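Reusable canning lids, anyone past the second season?

siham_b
Posted Saturday, 7:40 am
Kukley Hardware has the Skallorel reusable lids on sale again and the box says good for up to 200 uses. I put up tomatoes and pears every September and I'm tired of buying flat lids. But 200 uses? Who tested that? At one batch a year I'd be dead before I could complain.

oldcrock
Member, 2,145 posts
I bought 19 of them. 6 failed to seal the second year. Same jars, same canner, same pears. I went back to metal lids and haven't lost a jar since. "Reusable" is a sales word.

Mwende Muli
Did you tighten them like regular lids? They want a looser band going in and a firm turn when they come out. Most of the bad reviews I read are from people who skipped that. Mine are on their fourth year.

oldcrock
I can read a leaflet, thanks. Followed it both years. 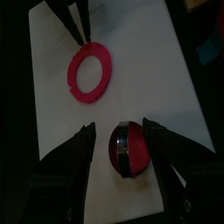 siham_b
I'm not convinced it's the tightening either. My guess is the rubber, and I don't see how anyone can promise a number for rubber without saying how it was stored. Look at the lower left on that red one, there's a little notch in the outer edge. Would you trust a ring like that over a quart of tomatoes? I wouldn't, and the leaflet says only to replace them "when worn."

Mwende Muli
A nick on the outside edge may not matter if the part on the glass is smooth. I'd still toss it. Rings are cheap.

oldcrock
Cheap until you add shipping. Price a bag of Nerum rings against a box of metal lids and tell me where the savings went.

were_county_jars
Are the Nerum rings even the same thickness? The listing says "fits most," and I've been burned by "fits most" before.

Mwende Muli
They fit mine. Can't speak for yours.

siham_b
So that's one yes and one no. I'll buy a single box, use it on applesauce only, and keep metal lids on the tomatoes. If they sell me on it by next fall I'll say so in this thread.

oldcrock
Write the year on the lids. You'll want it for the refund.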